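Search this site
Enter keywords Go

Speaker notes: Moisture control in metal-roofed storage buildings
Nabil Tannous, Nallthorpe building services evening

Slide 1 – Title
Introduce self. Mention that Csenge Antal did the logging work and will take questions on the sensors at the end. Phones to silent.

Slide 2 – The problem
Condensation under a sheet metal roof is a surface temperature problem. On a clear night the sheet radiates to the sky and drops below outdoor air temperature. Indoor air reaches its dew point at the underside of the sheet and water forms there first. People report a leak. Roofers are called, sealant is applied, and the drips come back in the next cold spell.

Ask the room: who has paid for a roof repair that changed nothing? Wait for hands.

Slide 3 – Ceilings of this type 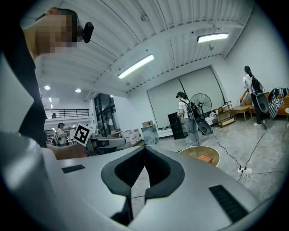

Ribs matter for two reasons. They add surface area, and they channel water along the sheet, so the drip point can be metres away from where the water formed. Do not trace a stain straight up. Trace it along the fall of the roof.

Slide 4 – The Valtonen building
Floor area 1244 square metres, single storey, uninsulated roof, slab on ground. Data loggers at 3 heights: floor, head height, underside of sheet. Logging began in February. Readings every quarter hour.

Explain the colour key on the chart before talking about the lines. Last time I skipped it and lost the back row.

Slide 5 – Results
The roof sensor fell below dew point on most clear nights. The floor sensor did so only on warm, humid mornings after a cold night, when the doors were opened early. These are separate events and need separate treatment. Krum Matić will disagree on the slab – let him, he has the moisture meter readings from Rostivden and they are worth hearing.

Slide 6 – Floors 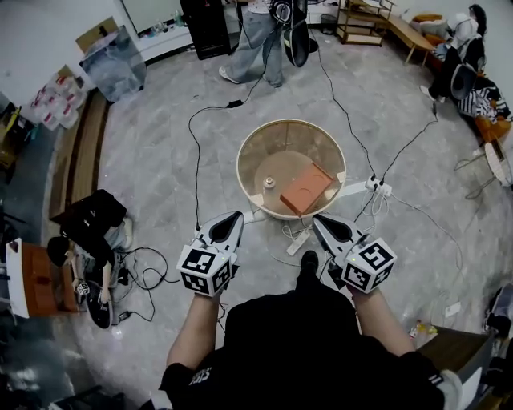
Marble-patterned grey tile, with a wire-mesh basket standing on it.

Dense tile takes up very little water, so a thin film stays on the surface until it evaporates. Slip risk is highest in the first hour after opening. Bare concrete darkens and gives some warning. Keep stock off the floor on open racks or mesh so that air can move beneath it. Solid-bottomed tubs trap moisture.

Slide 7 – Treatment, in order of cost
Keep doors shut until the slab has warmed. Clear the ridge vents. Fit a blanket and vapour barrier at the next re-sheet. Mechanical dehumidification comes last, as the running cost is high in a leaky shell.

Do not recommend a fan on a timer. It brings in outside air regardless of its moisture content. Control on dew point difference or leave it off. Fleten ran theirs on a timer for two winters and the centre bay got worse.

Slide 8 – Questions
Likely ones: paint-on anti-drip coatings (fine until they get dirty), skylights (colder than you think, treat as glass), cost per square metre (refer to Inese Navickas, she holds the quotes).
Finish by 8.30 pm, the hall is locked after that.

Contact | Copyright Nallthorpe Building Services Group | Back to top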